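The Plistmont Institute invites applications from enrolled undergraduate students for the Raju Assembly Project, a student project course in robotic manipulation held at the Poltby campus. Applications open in May. The course carries credit in engineering and computer science, and students from other departments may apply with the consent of their advisor.

# Call for Student Participants: Raju Assembly Project

## About the project

Participants work in small teams to program a robotic arm to pick up marked blocks and place them in a tray. Each team writes its own routines for locating the parts, planning the motion and controlling the gripper. The parts and the tray carry printed square markers, and teams are expected to use them when estimating position. All teams use the same bench layout, so that results can be compared at the end of the term. 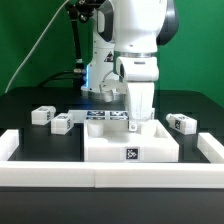 Sindel wrote in the course evaluation that the first weeks were slower than expected, and that most of the team's time went into calibration before a single block was placed with any confidence. The same evaluation recommended that new participants read the calibration notes before the first session and keep a written log of every change to the code. Both recommendations have been adopted for the coming term.

## What participants will do

Accepted students will be expected to:

- attend the weekly laboratory session, held every Friday at 2 p.m. in the Poltby teaching laboratory;
- complete the safety module before operating any equipment;
- contribute code to the team repository and review the work of teammates;
- present the team's placement routine at the closing demonstration, including a discussion of failed attempts and the approach of the gripper to the tray.

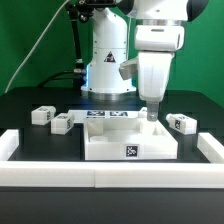
## Eligibility

Applicants must have completed one course in programming and one in linear algebra. Prior experience with robots is not required. Students who took part in a previous term may apply again, but first-time applicants will be given preference where applications are otherwise equal.

The project requires 84 hours of work over the term, counting both laboratory sessions and independent study. Applicants should confirm with their advisor that this commitment fits their course load. Students holding a campus job may still apply – laboratory sessions cannot be moved to accommodate work schedules.

## Assessment

Teams are assessed on the reliability of their routine, the clarity of their code and the quality of their written report. A routine is run from several starting arrangements of the blocks, which are not announced in advance.

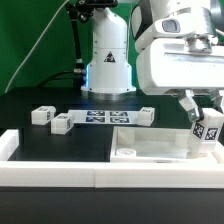 Marks for reliability are awarded to the team as a whole. The written report is graded individually and must describe the student's own contribution, the tests that were carried out and any limits of the method. Late reports are accepted only with prior written approval.

## How to apply

Applications must be submitted to the Raju Project Office, Room 411, and should include a current transcript, a one-page statement of interest and the name of one instructor who may be contacted. Code samples are welcome but will not be returned with comments.

Short interviews will be offered to selected applicants. Students who need an accommodation for the interview or the laboratory should note this on the application form – requests are handled separately from the selection decision.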